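Etuveo Bin Picking Cell, Bench Version

Price: $2,120 per month, 12-month minimum
Lead time: 68 days from signed order
Installation: quoted separately

The lease covers the gripper, control cabinet, mounting plate, cabling and one metal bin. The arm is not included. If you already own one, send us the model and controller version before you budget for anything else.
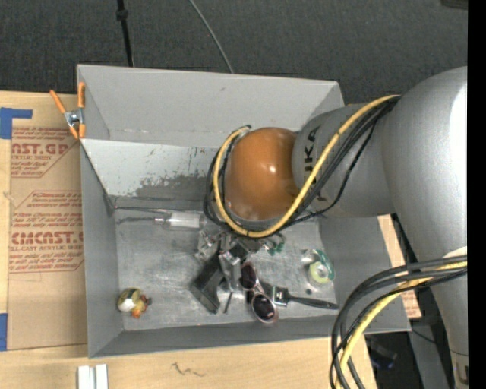
Plan for mixed items early. A cell set up for one part number needs less setup time than one that has to handle odd shapes, and we quote the two differently. Send up to 110 sample items to our Ustthorpe shop and we will return a pick report with the quote.

Spare finger set: $239
Extra bin: $68
Not included: guarding, air supply, freight outside Jurnwood

Budget questions: Fouad Kamel, equipment sales

Prices checked 21 Feb 2021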